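Before You Buy a Gripper for the House or the Shop

Posted 06/11/2018

37 shares | 4 comments

Every winter I get letters asking which helper arm to buy, and every winter I give the same dull answer: hold on to your money until you have done some homework. The ads show a machine tidying a table. They don't show the bill for the second year.

Start with a list of the jobs you want done. Write them down the way you would for a hired hand. "Help in the kitchen" is no good. "Move mats and cups off the table before dinner" is something you can price. If the list has fewer than four jobs on it that come up every day, stop there and buy a tray.

Next, look hard at the price. The Zosow starter kit was quoted to me at $2,055, and I thought that was steep until I read what it left out. No spare finger pads, no mounting plate, no shipping. Add those before you compare it with anything else. Cathal Ó Néill, who runs a repair bench in Colotville, tells me he won't talk price with a customer until they have the full parts list in hand.

Ask for a trial with your own things. A seller's demo uses items the seller picked, and you can bet they were picked with care. Bring a dish towel, a jar with a tight lid, and whatever flat thing lives on your table. Flat, floppy things are where I'd push hardest. A block is easy to grab from the side. Something that lies low gives the fingers very little to get hold of.
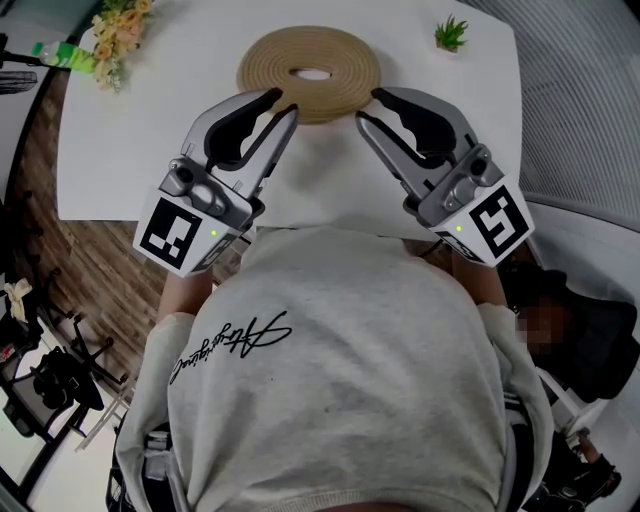
Then do the same job by hand and time both. I keep a kitchen timer in my bag for this and salesmen don't love it. If the machine takes longer, ask what you are paying for. There may be a good answer, say a bad shoulder or a job that has to be done all night. "It will get faster with updates" isn't one I'd put money on.

A few more things to settle before you sign:

Pads wear out. Get the price of a replacement set in writing and ask how long they have been in stock.

Measure the table, then measure the room behind it. You need space to stand and space to get out of the way.

Hand-held units get heavy. Hold one out in front of you for as long as the job takes, with your elbows off the table.

Read the return terms. Favus gave me 21 days, which sounds fine until you learn that the clock starts when it ships.

Budget for repairs from the first month. I put aside $100 every February and I have used it every time.

Renting is worth a look too. Eero Savolainen rented a De Graaf unit for his shop before buying and ended up with a cheaper model, without the extra wrist joint he'd been told he couldn't live without. He hasn't missed it.

Used gear can be a bargain, but ask to see it run from a cold start. Bring the timer for that as well, and don't let them warm it up while you're parking the car.

4 comments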